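A Review of the Tosdale Household Task Pack for Two-Armed Robots

The following account sets out my findings after a trial of the Tosdale household task pack, a set of simulated rooms and chores sold to teams who wish to train or test a two-armed robot before putting it near real crockery. I paid for the licence myself and have no connection with the seller. Readers who followed my earlier notes on the Kakari gripper kit will find that the same methods have been used, with one change to the scoring which is explained further on.

The pack is supplied as a single download. It contains kitchen, laundry and desk settings, a set of recorded demonstrations and a scoring tool. A licence for one machine costs £642 for the year. A licence for a whole team is priced on request, and I did not request it. The seller offers a trial period of 19 days, which is long enough to run the kitchen tasks properly but not the laundry tasks as well. I would advise prospective buyers to decide in advance which of the two they care about.

Installation

The written instructions are clear up to the point at which the robot model must be loaded. From there they assume that the reader already owns the previous edition. I lost most of an afternoon to a missing folder path, and wrote to the support desk at four o'clock. A reply came the next morning from Amarachi Amadi, whose message was short and correct, and the fault was cleared within minutes. The same correction has been in the online manual since July, but the copy included with the download has not been changed.

Once installed, the pack started without fault on each occasion. Loading a kitchen setting took longer than loading a desk, as one would expect. Memory use was high throughout. Those with older machines should run the recorded demonstrations at the reduced picture size, a setting found under Display and not, as the manual states, under Playback.

The demonstrations

The pack includes 3,164 recorded demonstrations, of which 601 belong to the kitchen group. Each one may be played back, slowed, or used as a starting point for a fresh attempt. They are sorted by task and then by the objects involved. I should have preferred an additional sort by which arm does the work, as a number of the questions I wished to ask were about the division of labour between left and right. It is possible to produce such a list with the scoring tool, though the steps are long and must be repeated each time the pack is opened.

The quality of the recordings is generally good. The movements are smooth, and the pauses between one action and the next are those of a person thinking and not of a program waiting. A small group of the kitchen recordings ends before the chore is complete. These are marked in the index with a single letter, which the manual does not explain. Support confirmed that they are kept on purpose, for use in training a robot to recognise an unfinished job. That seems to me a sound decision and one which deserves a line in the manual.

The kitchen tasks

Most of my time was spent on the counter settings. The attraction of these is that they ask for both hands at once. A plate is an awkward thing for jointed fingers: the rim is thin, the face is smooth, and a thumb placed a little too high will push the far side away. In the Aliyu pack, which I reviewed last year, plates behaved as though they were lightly glued to whatever touched them. Tosdale's plates slip. My success rates were lower as a result, and I trust them more.

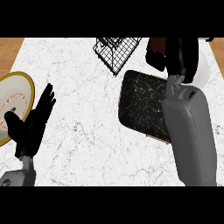
Soft objects remain the weaker part. Cloth and bag-like items fold convincingly when they are lifted slowly, but a quick movement of the wrist can send a fold straight through the surface beneath it. This happened often enough in my own attempts that I began to score those runs separately, and this is the change of method mentioned at the beginning. Buyers whose work is chiefly with fabric should use the trial period before committing any money.

The surfaces are handsome and varied, and the stone and wood finishes can be exchanged without disturbing the rest of the setting. I found this useful for checking whether a trained policy had learned the task or had merely learned the colour of the worktop. In my case it had, to some extent, learned the worktop. A run that went well on a pale counter became noticeably less reliable on a dark one, and further training on mixed finishes put most of that right.

The scoring tool

Scores are written to a plain table and may be opened in any spreadsheet. The tool awards part marks, so that a plate lifted but set down in the wrong place is not treated as a complete failure. The weights can be altered. I would ask only that the default weights be printed at the head of each table, as two of my early results could not be compared until I had worked out which version had produced them.

Comparison and recommendation

Set beside the Lillard collection, Tosdale's pack is smaller and dearer, and its contact behaviour is better. Lillard remains the more sensible purchase for teaching, where a wide range of rooms matters more than the exact slip of a plate. For a team preparing real two-handed work in a kitchen, I recommend the Tosdale pack, subject to the reservations about cloth. I intend to renew for a second year, and will report on the laundry tasks when I have been through them in full.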